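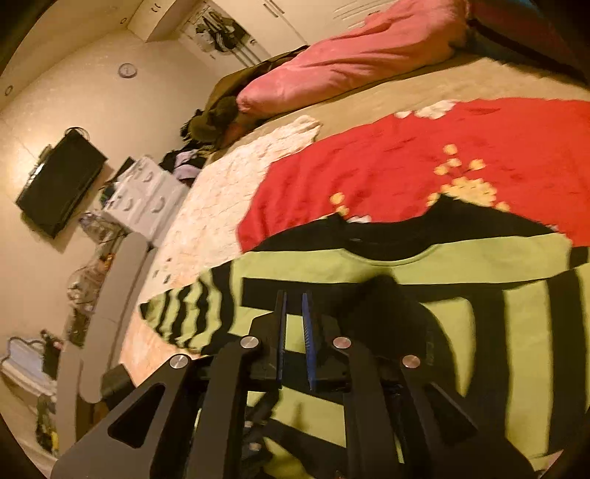

Štefánia Vaněk asked after the spring demo whether a hand-held gripper teaches the Doležal arm anything that plain video of a person folding would not. It does, in one respect that matters for this project: the recording contains the opening of two fingers, and the arm has two fingers. Video of a human hand has to be converted first, and the conversion was the weakest part of last year's entry.

Wisthorpe Robotics Club -- Garment Handling Project
Gallery, April

This page covers the cloth work for the student division of the Onley Challenge. The task is to take a garment from a flat or crumpled start to a rectangular fold without a person touching it. Entries are scored on the final outline, the number of regrasps and the elapsed time. Demonstrations are recorded by club members in ordinary rooms and then used to train the controller for the arm.

Picture 1. Hand-held gripper over a striped garment, lime green and black, laid out wide on a bed. The neckline points away from the gripper. Blue ribbed pads on the inner faces of both fingers.
Notes: Vertical stripes on the body, narrower wavy ones on the left sleeve. The shadow across the middle merges with the black stripes in places, and a garment edge is hard to separate from a stripe edge there. Red floral cloth beyond the shoulders.

Recording procedure

Each recording covers one attempt at one fold. The operator starts with the fingers open above the garment, holds still for a moment, and then works at a steady pace. Failed grasps stay in the recording if the operator recovers within the same attempt. If the garment leaves the bed or table, the attempt is discarded and the garment is laid out again.

The fold order is fixed for shirts: left sleeve in, right sleeve in, hem to shoulders. Trousers and towels have their own cards, kept in the same binder. Operators working alone do the sleeves one at a time with the same gripper. Two-gripper recordings go in a separate directory and are not mixed with the rest until the timing between the two has been checked.

Status of the set

The set holds 1,144 accepted recordings. Of these, 300 use striped or patterned garments, which were underrepresented until March. Plain garments on plain sheets gave good numbers in the club room and poor ones everywhere else. The first controller trained on them placed its grasp on the nearest strong contrast line, and on a striped shirt that is usually a stripe.

Labeling is done in Fundine. Every recording gets a garment type, a surface type and a grasp point for each pick. A second member reviews the grasp points. Where the two disagree by more than 15 mm the recording goes back to the queue, and the reviewer adds a note saying which edge was meant. Most returns are at sleeve cuffs and at necklines where the inside of the back panel shows.

Bench results

The April controller was run on the Doležal arm with 70 trials, all on shirts. Flat starts are now reliable enough that they have been dropped from the weekly test. Crumpled starts are not. The usual failure is a double-layer grasp: the fingers close on front and back panels together, the fold goes through, and the outline comes out narrow on one side. A smaller group of failures comes from the arm approaching too low and pushing a ridge of cloth ahead of the fingertips.

Two changes are being tested. One lowers the closing speed over the last part of the travel. The other adds a short lift and pause after the grasp, so the controller can compare the hanging edge with what it expected. The second change costs time on every pick and may not survive the scoring rules.

Next steps

More patterned garments, particularly checks. More bedding of strong color behind the garment. A repeat of the crumpled-start test with the closing speed change alone -- the last run had both changes enabled and cannot be used to separate them.

Members with recordings still on a personal drive should upload them before Friday. File names follow the card in the binder, with the garment type first and the operator's initials last. Questions about labels go to the review queue in Fundine, where the reviewer can see the recording they refer to.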